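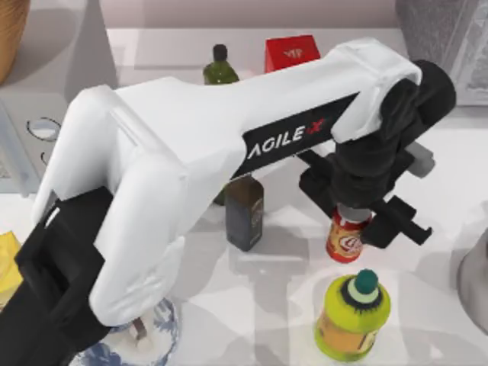 Gisela Rivadeneira wrote in under my last review to ask whether a rule set is worth paying for at all when the arm only ever moves in simulation. A crushed can in a rendered kitchen costs nothing, she said, and her own group just resets and runs it again.

I used to work that way. The trouble came when we moved a policy to a real counter and found we had never written down what counted as a bad run. So I bought the Lalier rule pack from Fevwood, the one for tabletop arms, and have used it since September.

You get a practice guide, a checklist for each session, and a script that reads your logs and flags breaches. There are 211 rules, sorted into 4 groups: scene setup, approach, contact, and record keeping. Setup of the script took me an afternoon. It wants joint positions and contact events in one log, and mine were in two, so I had to merge them first.

The approach rules are the best part. Lalier asks for a clearance value for every object near the arm, including the ones that are not the target. It also counts the links as well as the gripper, and that caught me out. I had been checking the fingers and ignoring the forearm, even on a crowded counter. The script flagged two of my saved runs for a forearm passing too low over a bottle.

Appliances get their own page. Knobs, doors and handles are treated as "do not touch unless named in the task," and you have to list them before the run starts. I like this rule and have kept it for everything I do now.
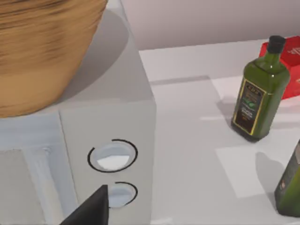

Gripper finger near the lower knob. Both knobs go on the list before the run.

The record keeping group is weaker. It asks for a written reason each time you reset a scene, which gets old fast when you reset all day. The older Achari checklist let you pick from a short menu, and I wish Lalier had copied that. The guide also mixes up "stop" and "pause" in two places, and the script only knows "stop."

Glass and cans are both under "rigid upright items" with the same clearance. I set a wider one for glass myself. You can do this in the settings file, but the guide doesn't mention it. I found the line by reading the file.

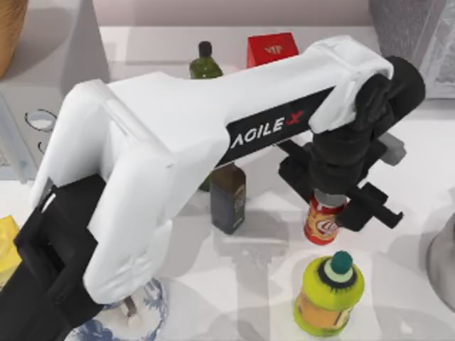 Can under the wrist, fingers over the counter on its right. Log clearance for the whole wrist assembly here.

Support is by email through Ostum, who sell the pack. I wrote twice and got a useful answer both times, the second one slower.

To answer Gisela: yes, if your work will ever leave the simulator. If it won't, the approach and appliance pages are still worth reading, and you can skip the rest.

Rating: 4 out of 5.
Updated 2026-04-15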